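Textile bench notebook - Tirnora workshop
Oct 26, 2020
Entry 63: the spotted garment, folding and pattern placement 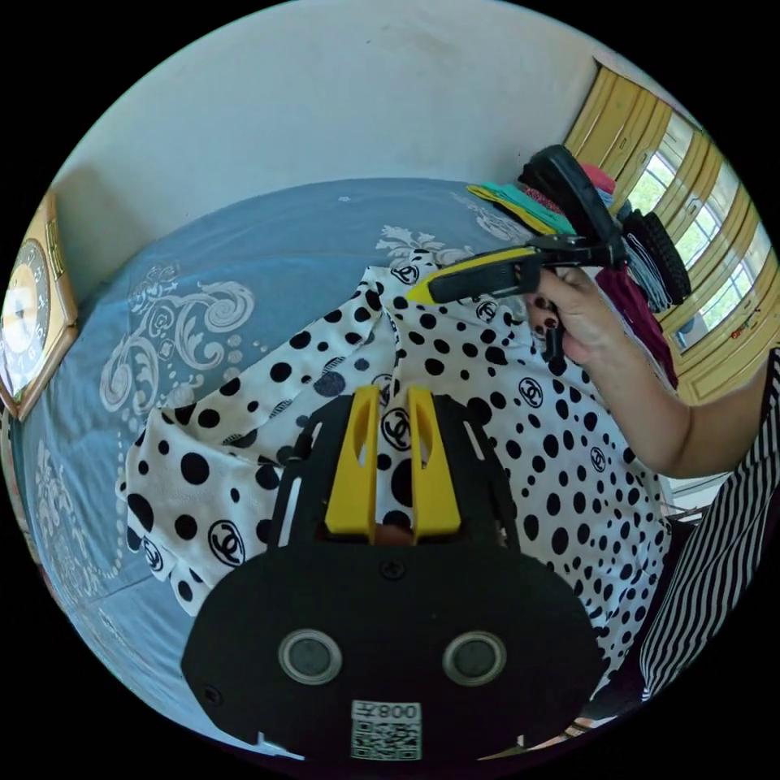
Spotted garment on the blue bedspread, before any decision about the fold.

Valter Nygård wants a folding order for printed garments that keeps the pattern readable from the top of the pile. His idea is that whoever opens the drawer should know what they have got without lifting anything out. Fine as an idea. I am not convinced it survives a print like this one.

Black dots on white, everything from big round spots down to specks, with a black interlocking double-C logo repeated in among them. The dots are larger and further apart on one side and get smaller and closer together towards the other. So which bit is "the pattern"? Fold it with the big spots up and you would call it a bold print. Fold it the other way and from across the room you would say grey. Valter says use the logo as the landmark. The logo repeats all over, so it tells you nothing about where you are on the cloth.

On the logo: no label looked at, no seams checked, and I am not writing a maker's name in the stock book on the strength of a print. Entered as "white, black spots, double-C print". If someone wants to put more than that, they can turn it inside out and sign for it.

Fold order as Valter wrote it out for Palo:
1. Lay flat, face down, sleeves out.
2. Sleeves in to the middle.
3. Sides in to the width of the board.
4. Bottom third up, then over.

Objections, mine. Step 1 assumes you can tell the face from the back, and with an all-over print in a heap you can't do that at a glance. It also assumes a flat surface. A bed isn't one. The cloth sinks a little where you press and the edge you have just squared wanders off again. I would sooner have a table, but the Palo people fold on beds and say everyone does, so beds it is.

Second objection is the bedspread. Slate blue with big white and light grey scrolls, leaves and rose sort of flowers, and curved borders made of little dots. White garment with dots, on blue with white dots. The outline is clear enough against the plain blue parts, less so where a hem runs over a white scroll. Willska offered a plain grey blanket. I said leave the spread on. If the method only works on a plain blanket then we should know that before December.

Valter's figure of 100 garments folded "without trouble" at Woo: I asked what was in the pile. Plain tees, mostly. That is not the same job and I have said so in the margin of his sheet.

To do
- Try the fold with the small-dot side up, then the large, and leave both in the drawer for Willska to name cold.
- Thread marker at the centre back neck, if there is a centre back neck. Check.
- Stock number 664 is already on a striped pillowcase. Find out who gave it out twice.
- Ask Palo whether they iron first. Loose folds bunch up at the top end and I don't want to blame the method for creases.

Valter read this over and wrote "too gloomy" next to the second objection. Leaving it in.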